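Drindthorpe Handling Lab
Equipment planning meeting - minutes
March, 10:00 a.m., small conference room

Present: Noemí Sandoval (chair), Ezequiel Camacho, Berenice Escobedo, Maricruz Olvera (minutes)
Apologies: Wenceslao Solís (written comments received)

1. Previous minutes
Approved with one correction. The Pacheco delivery charge under item 3 should read "per shipment."

2. Hand-held grippers
Camacho reported on the current pairs. All are in daily use on household tasks, at present the waste bin work: lid, liner and light packaging. The cabled model remains the standard for this work. Solís's written comments asked that any new pair use the same top plate as the existing ones so that recordings stay comparable. 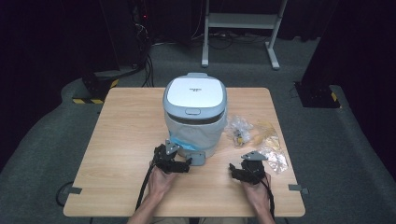
Two offers were compared. Zullo quotes complete pairs with a lead time of 15 weeks. Stilbridge can supply sooner but with a different connector, and an adapter would be needed at each station. Escobedo noted that adapters were the main cause of lost sessions last year and should not be designed in again.

Agreed: purchase 4 pairs from Zullo, subject to written confirmation of the plate dimensions. Camacho to obtain confirmation before the order is placed.

3. Cables and cable routing
Escobedo asked for a separate budget line for cables. They have been charged to general supplies until now, and the actual spend cannot be recovered from the accounts. Replacement cables are $345 per set from Pacheco. Sandoval asked whether a longer cable would reduce strain at the wrist. Camacho replied that extra length ends up on the floor and that a strain relief at the table edge would do more. No objection to a trial at one station.

Agreed: 4 spare sets to be bought this quarter under a new line, "gripper cabling." Strain relief trial to be run by Camacho, parts from existing stock.

4. Stations and consumables
The tables and edge clamps are to be kept for another year. Olvera presented the consumables list: bin liners, foil, plastic bags, assorted wrappers. These are cheap but run out without warning - stock is currently checked only when someone opens the cabinet.

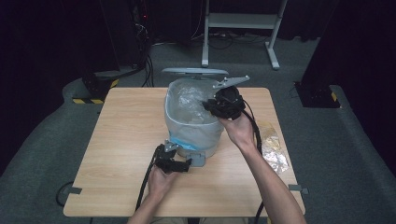 A standing order was discussed and deferred until usage has been logged for a full month. Sandoval asked that spare bins of the same model be bought now, in case the model is withdrawn. Escobedo to check storage space first.

5. Wireless option
Brief discussion. Stilbridge has offered a wireless pair on loan. Solís's comments were against accepting it before the Zullo order is settled. Carried over.

6. Actions
Camacho - plate dimensions from Zullo; strain relief trial
Escobedo - cable order to Pacheco; storage for spare bins
Olvera - usage log for consumables; new budget line
Sandoval - reply to Stilbridge on the loan

Meeting closed 11:15 a.m. Next meeting to be set once Zullo has replied.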